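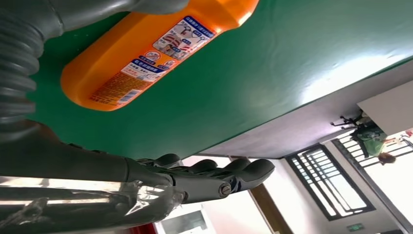 Dostimis is a method for teaching a two-armed robot to pick up household bottles from a small number of demonstrations. Loredana Benedetti and Fiorella Ruggiero released the code and a short paper in June, and we have now had time to try it at Skedwood on our own arms and table.

The idea is simple enough. A person guides the arm through the grasp, the wrist view is recorded, and the policy learns from that view alone. The authors ask for 200 demonstrations per object. We gave it 100 to begin with and then the full number.

Setting up was easy. The install notes are clear, although the calibration page still describes an older hand and we had to work out the joint order ourselves.
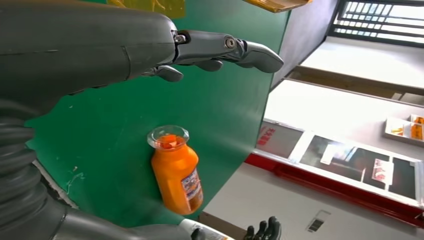 Plencombe Review of Automation, Vol. 2, p. 100

With the smaller set, the arm reached the bottle well but closed its fingers too early. The full set cured most of that on upright bottles. Bottles lying on their side remain the weak point – the approach angle is often wrong, and the policy seldom corrects itself once the fingers are low. The paper gives this one sentence and it deserved more.

Compared with the Ruotsalainen baseline, training is quicker and the motion is smoother. Two arms working at once is supported on paper, but we found the second one hesitant.

Worth trying if your objects mostly stand up. For anything else, wait for the next release.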